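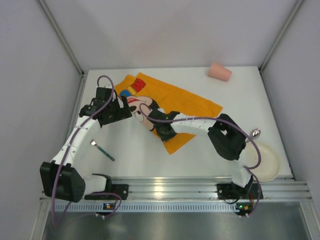
The orange-yellow one, laid diagonally on the white table.

Towels of the House, a Small Gallery
Posted 2019-09-04

Welcome, and come on in! I have been promising this page to the people on the Golob mailing list since June, when I wrote a few lines about linen closets and got more mail than I have ever gotten about anything, including the jam. So many of you wanted to talk towels. What color, how many, where do you keep them, do you fold in thirds or in half, and what on earth do you do with the ones that have gone a bit thin but that you can't stand to part with. I read every one of those letters with a cup of coffee and enjoyed myself very much.

I am opening the gallery with the orange-yellow towel because it is the color I get asked about most, and because I think it looks so cheerful against all that white and pale gray. I have a weakness for this color. My first good set was close to it, bought at the Ovach shop in Ganisar with money that was supposed to go toward a lamp, and I have never missed the lamp. We had that set for years – the bath towels, the hand towels, and one lonely washcloth whose partner went to the lake and stayed there.

A few words on color, then. People worry that a strong yellow or orange will take over a bathroom, and I suppose it can if the walls are strong too. In a plain room it does what a bowl of oranges does on a kitchen counter. You walk in half asleep and there it is, and you feel a little better about the morning. It's also very easy to find in the laundry, which anyone who has dug through a basket of nothing but white will understand. I'd wash it by itself the first couple of times, or with things you don't mind turning slightly peachy. I lost a nice pillowcase that way and it now lives with the dust rags.

On folding, I'm afraid I am set in my ways. I start with the towel spread out on a flat, clear surface that comes up to my waist, and I smooth it from the middle out toward the corners before I do anything else. I know plenty of people who fold in the air, holding it under the chin, and I used to do that too, and my stacks leaned. If it has landed crooked on the table I take hold of a corner and turn it until the long side runs along the table edge. Then long side to long side, smooth again, and over in thirds so that the fold faces front on the shelf. For the big bath sheets, the ones that are 54 inches or so on the long side, I go one fold further or they hang off the shelf like a tongue.

Our closet shelf holds 12 folded this way, in two stacks of 6, and that is really all a household our size needs. The Proremier guest house up the road keeps 31, and they are washing all day long in the summer. I helped there for a season when I was younger and I can still fold a hand towel without looking at it, though my family would tell you that I look anyway and then fold it over again.

For softness, go easy on the fabric softener. A good shake before the towel goes on the line, and another when it comes off, does more than anything in a bottle, at least on our line with our water. Yours may be harder or softer than ours, and several of you from out past Ganisar have told me you swear by a splash of white vinegar in the rinse. I tried it and liked it, and the smell was gone by the time everything was dry.

And for the thin ones, please do keep them. Cut down and hemmed they make dish cloths, and left whole they are just the thing for the dog, the car, the bottom of the picnic basket, or under the potted plants when you bring them in ahead of the first frost. Ours go into a drawer by the back door, and that drawer hasn't closed properly in a long while.

If you have a favorite of your own, a color you found by luck or a set that has outlasted two washing machines, write and tell me about it through the Golob list. Blues and greens are what I would most like to hear about next – I have been very partial to the warm colors, I know, and a friend of the page has already scolded me for it. Say how long you have had it, too, and how you fold it, and whether you would buy that color again.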